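Quand la pince ne lâche plus : retour sur une panne très instructive

9 décembre 2021
Par la rédaction
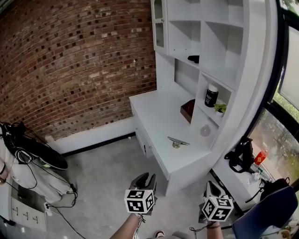
« On a eu de la chance que ça arrive à ce moment-là ! » Dinesh Agarwal rit en y repensant. Chez Stumura, où il s'occupe des pinces à main du projet Annamalai, une mâchoire est restée serrée en pleine démonstration, gâchette relâchée, et l'opératrice s'y est pincé le doigt. Rien de grave, un bleu, mais la séance a été arrêtée aussitôt.

Il se passionne pour la suite. « J'ai tout démonté le soir même. Le ressort de rappel était intact, je n'y comprenais rien ! » Le coupable, c'était un axe, légèrement voilé après environ 200 heures d'usage, qui coinçait seulement en fin de course. Pire, les données ne montraient presque rien : le logiciel Flukix suivait bien le cube de marqueurs fixé sous les mâchoires, mais l'ouverture, elle, était lue sur la gâchette. « Pour le fichier, la pince était ouverte. Pour le doigt de ma collègue, beaucoup moins. »

Deux enregistrements ont été écartés, et l'axe a été redessiné avec l'atelier Grotora, plus épais et facile à changer. L'ouverture se mesure désormais sur les mâchoires elles-mêmes. Avant chaque séance, on ouvre et on ferme les deux pinces à vide, lentement, en écoutant.

« Le bruit, c'est formidable, ça vous dit tout ! » Il nous fait entendre un axe sain, puis l'ancien, qu'il garde dans un tiroir. La différence est minuscule. Les nouvelles pièces seront contrôlées une première fois en janvier.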